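Nolbridge Makers Forum > Robots and automation > Faults and fixes
Right gripper won't let go

pennyfarthing_84
Has anybody had a Umotik hand gripper stay shut after you release the trigger? Mine's the right one. I was tidying a desk with the pair of them, filing things into a mesh organiser, and it just hung on. Trigger fully out, light still green, no error in the log at all! Had to kill the power and prise the pads open with my thumbs, which I didn't enjoy one bit. It's done it three times in February, always on thin flat things held near the bottom. It's this sort of job, box in the right hand, going for the pink organiser:

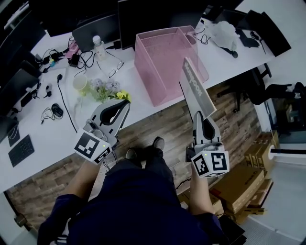 Last edited by pennyfarthing_84 at 16:20

Left one has never missed a beat. Firmware's the same on both and I've swapped the cables over, no change.

Hegde
Return spring. Mine went at 3,592 cycles according to the counter. New one from Nikia and it's been fine.

pennyfarthing_84
Hmm, mine's only on 995. Bit early for a spring, surely?

Johannes Maluleke
I'd not blame the spring. If the log's clean then the controller thinks it has opened, so look at the position sensor before you buy anything. And please don't put your thumbs in there again. Pulling the power doesn't mean the pads are slack, I had a nasty blood blister off one.

Hegde
Sensor fault would show up on everything, not only thin stuff. Still say spring.

Johannes Maluleke
Not if it drifts near the closed end, which is where thin things put it. Open and shut it 20 times with nothing in it and watch the reading.

tinshed
Mine was fluff in the slide, some 1,000 cycles in. Blew it out and carried on (unplugged, obviously).

pennyfarthing_84
Right, did the test. Reading doesn't come back to zero, and it's worse each go. No fluff that I can see. Leaving it unplugged till I've had the cover off, will post the numbers.

Hegde
Check the spring while you're in there.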